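Wok auf Gas: welcher Deckel, und wie lange einbrennen?

Forum > Küche & Kochen > Töpfe und Pfannen

Surachet_R
Sonntag, 18:42
Hallo zusammen,
ich habe seit November einen Wok aus Carbonstahl von Trirnum und komme mit der Patina nicht klar. Der Boden ist schön dunkel, aber an den Seiten löst sich die Schicht in kleinen Plättchen ab, sobald ich etwas mit Tomate oder Essig mache. Eingebrannt habe ich mit Leinöl, 2 Durchgänge im Backofen, jeweils 60 Minuten bei 231 Grad (mein Ofen zeigt das so krumm an, weil er aus den USA stammt und umrechnet).
Was mache ich falsch? Und zweite Frage: Lohnt sich ein Deckel, oder macht der Dampf die Patina kaputt?
Gruß, Surachet Rojanasak

kellerkueche
Sonntag, 19:05
Leinöl ist der Fehler. Wird sehr hart, sieht toll aus und platzt dann ab. Nimm Rapsöl oder Erdnussöl, ganz dünn, und wisch es wieder ab, bis der Wok trocken aussieht. Dann auf der Flamme einbrennen, nicht im Ofen. Den Wok dabei drehen, damit die Seiten auch etwas abbekommen.

BoyangSu
Sonntag, 19:31
Sehe ich teilweise anders. Leinöl geht schon, aber nur hauchdünn und nicht auf altem Rest. Wer auf eine Schicht, die schon locker ist, noch eine draufsetzt, hat in zwei Wochen wieder Plättchen im Essen. Also erst runter mit allem: Stahlwolle, heißes Wasser, abtrocknen, auf die Flamme, dann neu anfangen.
Zum Deckel: Ich würde nicht ohne wollen. Gemüse fünf Minuten scharf anbraten, einen Schluck Brühe dazu, Deckel drauf, Flamme klein. Brokkoli und grüne Bohnen werden anders nichts. Ein hoher gewölbter Deckel ist besser als ein flacher, da läuft das Kondenswasser am Rand herunter und tropft nicht in die Mitte.
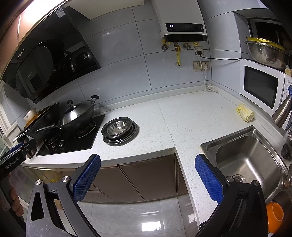 Schwarzer Wok mit gewölbtem Edelstahldeckel auf dem hinteren Brenner

Beim Durchmesser aufpassen: Der Deckel muss kleiner sein als der obere Rand vom Wok, sonst liegt er auf und wackelt. Ich messe innen, zwei Finger breit unter dem Rand.

Luder
Sonntag, 20:10
Deckel auf Carbonstahl ist bei mir genau das Problem gewesen. Reis gedämpft, eine halbe Stunde, danach war der halbe Wok grau. Zum Dämpfen nehme ich seitdem einen normalen Topf. Der Wok ist zum Braten da.

BoyangSu
Sonntag, 20:22
Eine halbe Stunde Dampf ist auch etwas anderes als drei Minuten. Langes Dämpfen nimmt die Patina mit, da gebe ich dir recht. Kurz dünsten hat bei mir noch nie geschadet.

Luder
Sonntag, 20:40
Kommt wohl auch auf den Stahl an. Meiner ist ein dünner von Prudari, den Griff konnte ich nach einem Jahr nachziehen. Würde ich nicht noch mal kaufen.

kellerkueche
Sonntag, 20:58
Säure ist übrigens egal, mit welchem Öl. Tomatensoße und süß-sauer gehören in Edelstahl oder Emaille. Einen Spritzer Limette am Schluss verträgt der Wok, eine Viertelstunde Köcheln nicht. Nach dem Essen sofort ausspülen, nicht bis morgen stehen lassen.

mirabelle77
Sonntag, 21:14
Darf man jetzt eigentlich Spüli nehmen oder nicht? Meine Schwiegermutter sagt nie, mein Mann nimmt es jedes Mal.

BoyangSu
Sonntag, 21:20
Ein Tropfen ist kein Problem. Nicht einweichen, nicht in die Spülmaschine. Danach auf der Flamme trocknen.

Surachet_R
Sonntag, 21:47
Danke euch allen. Dann kommt die alte Schicht runter und ich versuche es mit Rapsöl auf der Flamme. Im Laden bei Jitpraphai gibt es Deckel einzeln, ich messe vorher innen nach. Noch eine Frage: Wie oft muss ich das Einbrennen wiederholen, bevor ich damit koche?

kellerkueche
Sonntag, 22:03
Dreimal dünn reicht. Danach einfach viel braten, am Anfang ruhig fettiger. Frühlingszwiebeln und Ingwer in reichlich Öl, bis sie fast schwarz sind, dann weg damit.

Luder
Sonntag, 22:15
Und Fenster auf. Das qualmt ordentlich.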